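*Drawing for Beginners, Irkbridge Evening Classes. Notes for week 5: tone*

Bring these on Friday, along with your sketchbook, a putty rubber and at least one soft pencil. If you missed last week, the perspective sheet is in the tray by the sink in the Calthorpe Room. You can do tone without it, but have a look at the corner exercise first.

## What we mean by tone

Tone is how light or dark something is, whatever its colour. A tomato and a lime can have exactly the same tone, and if you draw them both in pencil with no shading at the edges you will lose one against the other. This is my favourite week of the whole course, I may as well admit it, because it's the week when people's drawings suddenly go solid! Last week's boxes were all outline. By the end of this session they should look as though you could knock on them.

Beginners nearly always work in a very small range. They start with a light pencil, they're a bit frightened of making a mess, and everything ends up between pale grey and slightly less pale grey. The cure is to put your darkest dark down early. Find it, press on, and then judge everything else against it.

## The tone strip

Draw a long rectangle and divide it into 5 boxes. Leave the first box as bare paper. Fill the last one as dark as your pencil will go (use the softest you have, a 6B is lovely for this). Then fill the middle box so that it sits halfway between them, and only after that do the two that are left.

Most people make the middle box too dark the first time. Do it again underneath. Hold the strip at arm's length and half close your eyes. The steps should look even, like stairs, with no big jump anywhere.

Keep the strip. Cut it out if you like and punch a hole in each box, so you can hold it over things and peep through. I have had the same one in my pencil tin for years and it's filthy, but it still works.

## Flat surfaces and corners

When light comes from one side, two walls meeting at a corner will almost always be different tones. You don't need a line between them. The change from one tone to the other *is* the line, and a drawn line on top just makes it look like a cartoon of a corner. Try it on a folded piece of card stood up under a lamp. Turn the card slowly and watch the two halves swap over.

Walls can be painted differently too, of course, and then you have two things going on at once: the paint and the light. A white wall in deep shade may well be darker than a grey wall by the window. Your brain will insist that the white one is lighter. Don't listen to it, check with the strip.
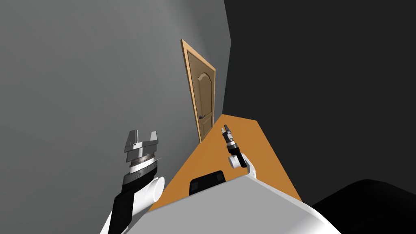

*Fig. 1. Computer-rendered corner. Mid grey against near-black, and a door frame slightly lighter than the door.*

Small differences matter as much as large ones. With woodwork, the difference between a frame and the panel inside it may be half a step on your strip, and if you exaggerate it the whole thing jumps forward. Put the big tones in first and leave the small steps until the end.

**To do in class:** choose one corner of the room. Draw it with no outlines whatever, only patches of tone. Give it 20 minutes. Yes, it feels peculiar, and yes, everyone wants to sneak a line in.

## Shading without stripes

A few things that help:

- Hold the pencil further back and use the side of the lead.
- Build up in layers, with each layer light, changing direction a little each time.
- Put a scrap of paper under your hand or you will drag your darks into your lights (left-handers too, start from the other side).
- Don't rub with a finger. It leaves grease on the paper and the next layer won't take. A paper stump is fine if you must.

Cheap paper is good for practice but it goes shiny when you press hard. The Sedgwick pads in the cupboard have a bit of tooth to them and will take a really good black. Help yourselves, and put your name on the one you start.

## Soft edges, hard edges

I love this bit. Where two tones meet, the meeting can be sharp or it can be gradual, and that tells the eye what shape it's looking at. A sharp change says *corner* or *one thing in front of another*. A gradual change says *curve*. That's really all there is to drawing a cylinder. Take the same grey, let it fade slowly into a lighter one, and the paper appears to bend away from you.

Look for rounded corners on ordinary objects, such as the rim of a mug, the arm of a sofa or a bar of soap. You'll often find a narrow strip along the curve that is lighter than what lies on either side of it. Leave that strip alone when you shade. It is much easier to keep it than to rub it out afterwards.
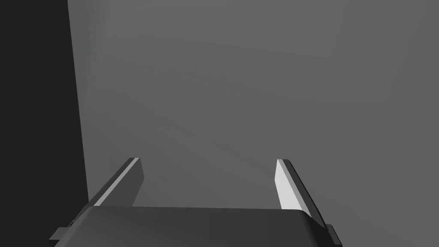

*Fig. 2. Rendered gripper, dark against plain grey. Compare the bottom edge of the housing with the top.*

Plain backgrounds are worth practising for their own sake. A flat, even grey over half a page is one of the hardest things to do in pencil, and a smashing warm-up. Set a timer for 5 minutes, fill a square, and see how smooth you can get it.

## For next time

Do at least 2 of these:

1. Draw an egg on a sheet of white paper, lit from one side. Look hard at the shadow side near the bottom, where light bounces back up off the paper.
2. Draw a dark object on a dark cloth. Find the edges that disappear and let them disappear.
3. Copy a black and white photograph from a newspaper, upside down, patches only.

Don't spend over 70 minutes on any one of them, as tired drawings get muddy. Three short tries will teach you more than one long one.

Braren Art Supplies in the arcade will sell single pencils if you don't want a whole set. Ask for a 2B, a 4B and a 6B. Charcoal is next week, so wear something old!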